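Thread: Wooden box with a drawer — handle or no handle?

millpond_jo
Friday, June 7, 2019
Right, I need opinions before I get the drill out. I've got a reddish-brown wooden box with one drawer and I can't decide whether it wants a handle. The grain is lovely, all dark streaks, and there's a lighter strip along the top edge of the drawer front that I'd hate to spoil.

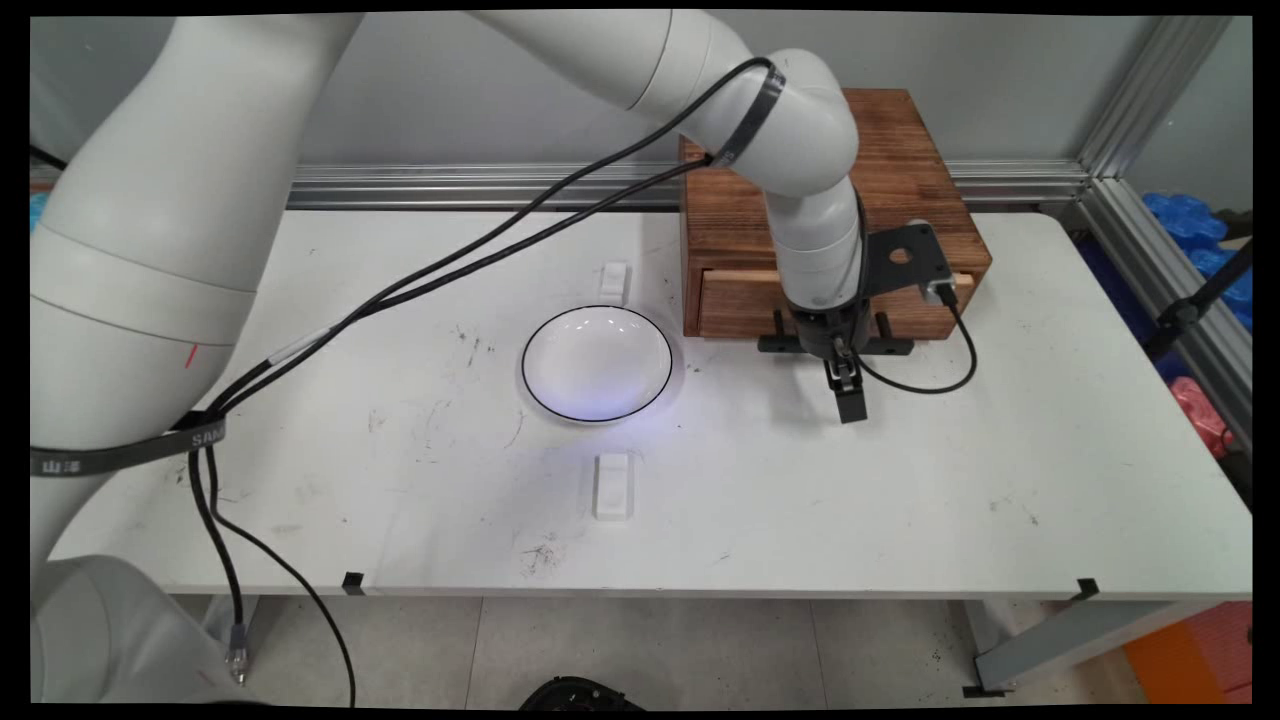

My other half says leave it be and hook a finger over the top. I say that's how you end up with grubby marks on the pale bit!

tinpotshed
Leave it. You'll only get one go at that grain. I put a Skastberg knob on one like it and regretted it by August.

brackenhill
Disagree, sorry. A drawer with nothing to pull is a daily nuisance. Put something dark and plain on it and stop fretting.

millpond_jo
Plain and dark is what I was leaning towards — I do like the T-shaped sort, charcoal grey, a long straight bar on a short round post. It looks smart against honey-coloured wood.

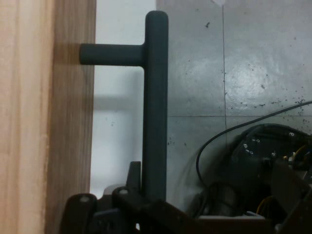

Only worry is scale. A chunky bar that suits a door or a cupboard might swamp a little drawer, so maybe a smaller one from the Jevance range?

brackenhill
Go small, yes. Mine came in a pack of 6 and I've still got two spare if you want to try them for size.

tinpotshed
Still say no handle. Bit of wax on the runners and it'll slide with one finger.

millpond_jo
Wax first then, and I'll take you up on the spares, brackenhill. Will message you tonight.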